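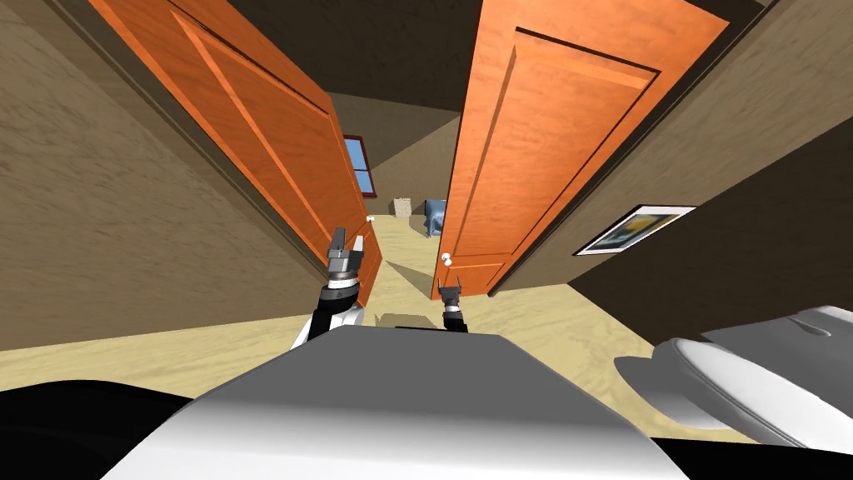
Brondstead Courier | Style and Beauty Desk

Press-on maker promises five days without a chip, but the small print is long

Brusasach, the Brondstead company best known for its cuticle oils, will start selling a press-on nail set in November that it says will last five full days with no glue and no chipping. The set costs $27. Salon chain Tavares has agreed to carry it at the counter, next to the gel polishes it is supposed to replace.

The claim is a big one. Glue-free press-ons have been around for years, and most people who have tried them have found one at the bottom of a handbag. Brusasach says its adhesive tab is different because it softens with body heat and follows the curve of the nail. It has not said what the tab is made of. A question about ingredients sent by this desk got a reply calling the formula "skin-kind," a term with no fixed meaning that we could find.

The five-day figure comes from a wear test the company paid for itself. According to the launch sheet, 580 women wore the nails at home and filled in a form at the end. The sheet says "most" were happy with how long the set lasted. It does not say how many, or how many lost a nail before day five, or what counted as losing one. We asked for the full results and were told they would be shared "closer to launch."
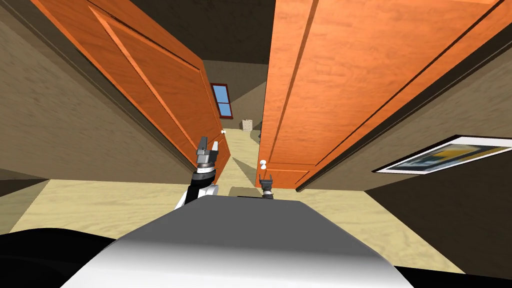
Both orange doors stand open along the narrow hallway.

There is also the matter of what the wearers were told to do. The instructions packed with the set advise against long baths, hair dye, dish soap without gloves, hand cream in the first evening and "repeated typing." Take all of that out of a normal week and a coat of drugstore polish would probably do fairly well too.

Price is where the pitch gets harder to follow. Brusasach compares the set with a gel manicure and says buyers will save money over a year. The comparison assumes each set is worn more than once. New tabs are sold separately, and the company would not give a price for them. Without that number the savings can't be checked, and shoppers should treat them as advertising.

Tavares, for its part, is being careful. The chain says it will offer the set in its Brondstead and Casthorpe salons and will decide about other locations later. The first delivery is 200 sets for the two salons together, a modest order for something billed as the end of the gel appointment. Staff will size the nails for customers at the counter. Tavares has not decided if it will charge for that.

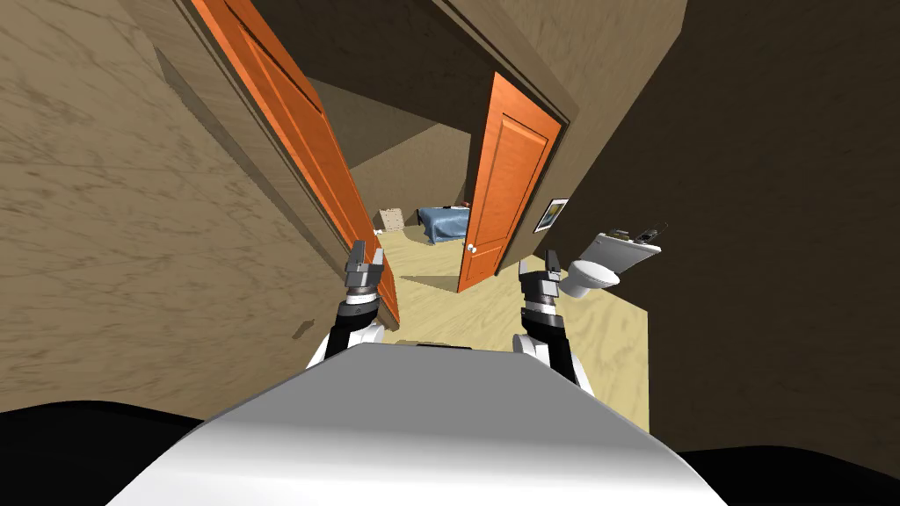

The narrow doorway, with the left-hand door open.

The shapes on offer are short square, short oval and a long almond. The colors lean toward milky pinks and a brown the company calls "toast." They look nice enough in the launch sheet, though every hand shown in it is holding perfectly still.

Brusasach says unhappy buyers can return an unopened box. It has no refund policy for sets that have been worn.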